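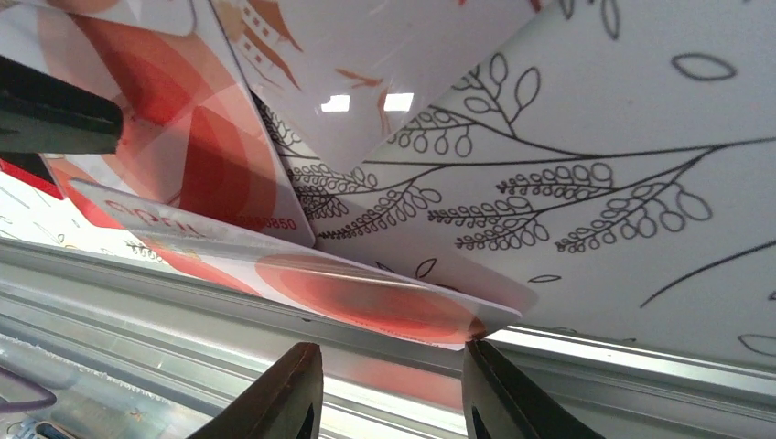
**Cleda Table Cover, Fern and Blossom**
Item 91. Revised September 30, 2019.

The Cleda is a printed cover for card sorting, card games and general tabletop work. It lies flat over a table or bench and gives cards a surface to rest on, and it can be used alone or under a separate play mat.

## Print

White ground with gray and dark gray fern-like leaves and small orange-pink round blossoms. The blossoms are scattered over the whole cloth. A panel cut from one end of the roll will not match a panel cut from the other, and we don't match pattern across joined panels. Where two covers are used side by side, overlap them slightly and let the upper one hide the edge.

The fern lines are fine and dark. Cards with a white or pale border show less clearly against them than cards with a solid color at the edge. Players who use pale-bordered cards usually add a mat with a colored outline.

## Specifications

| | |
|---|---|
| Weight | 300 g per square meter |
| Hem allowance | 8 mm |
| Maximum wash cycles (print warranty) | 91 |
| Supplied | Folded, 4 per carton |
| Cutting and finishing | Watemard |

## Fitting

1. Clear the table and wipe it dry.
2. Unfold the cover with the print facing up.
3. Smooth from the center toward the edges. Fold lines from packing drop out after a light press on the reverse.
4. If the table stands between walls or side panels, trim the cover to the inside width. Leave the hem allowance on any edge that will stay exposed.
5. Place the mat last.

## Use with a mat

A small square mat marks the spot where cards are dealt, stacked or turned. A flat mat with a light blue outline is easy to find against the gray leaves – the print contains no blue. Mats are sold separately under the Mackay name. Don't use adhesive mats, which lift the ink when removed. 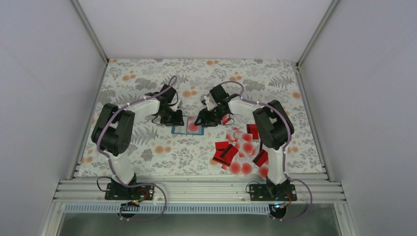 Shona Sutherland: I sort glossy cards on mine and they pick up better than they did off the bare table, where I had to slide each one to the edge first. The one complaint is the packing creases. Mine needed two presses before a card would lie level across them.

The instructions now allow a second press for covers stored folded for a long period. Covers can also be ordered rolled from the Prerkby warehouse – use the same item number and add R.

## Care

Cool wash, no bleach. Dry flat. Press on the reverse only. Store away from direct sunlight; the orange-pink ink fades before the grays do.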